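Unit 4: Reading a Price and Sizing a Bet

Bring a calculator. Unit 3 problem sets go back at the end of the hour.

Converting American odds

For a minus price, divide the number by itself plus 100. A team at -200 has an implied probability of 200/300, or 66.7 percent. For a plus price, divide 100 by the number plus 100. A team at +170 comes to 100/270, or 37.0 percent.

The hold

Add those two together and you get 103.7 percent. The extra 3.7 points are the book's margin. To take it out, divide each side by the total. The favorite becomes 64.3 percent and the underdog 35.7 percent. These are called no-vig probabilities. Several of you skipped this step on the Kenden worksheet and compared your own estimate to the raw number.

Break-even at -110

Most point spreads are priced at -110 on both sides. The break-even rate is 110/210, or 52.4 percent. A bettor who makes 292 plays at this price needs 153 wins to finish ahead. With a flat stake of $15, each win returns $13.64 in profit, and the 153-139 record ends the season up less than two dollars.

Someone flipping a coin expects 146 wins from the same 292 plays, with a standard deviation of 8.5. So 153 wins is within one standard deviation of pure guessing. Keep this in mind when you read a published record, such as the MacLeod sheet from last unit. It covers one season.

Flat staking

Flat staking means the same amount on every play. With a starting bankroll of $500, a $15 stake is 3 percent. Percentage staking recalculates after each result, so the stake shrinks during a losing run. Write down which method you are using before the first game. Changing over in the middle makes the results hard to compare.

For next time

1. Find the no-vig probabilities for the six February games on the Utarel handout.
2. Redo the break-even calculation at -105 and at -115.
3. Read the pages on pushes and voided bets. We will start with pushes, which drop out of the win rate entirely.

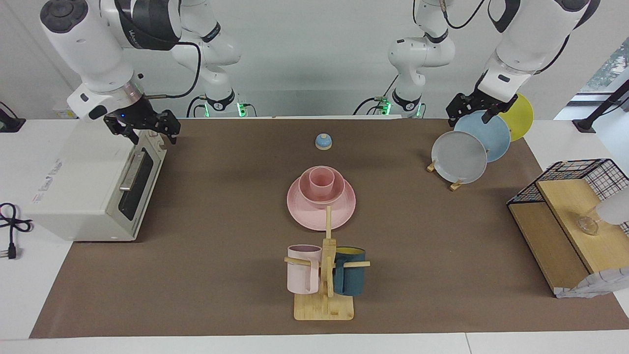
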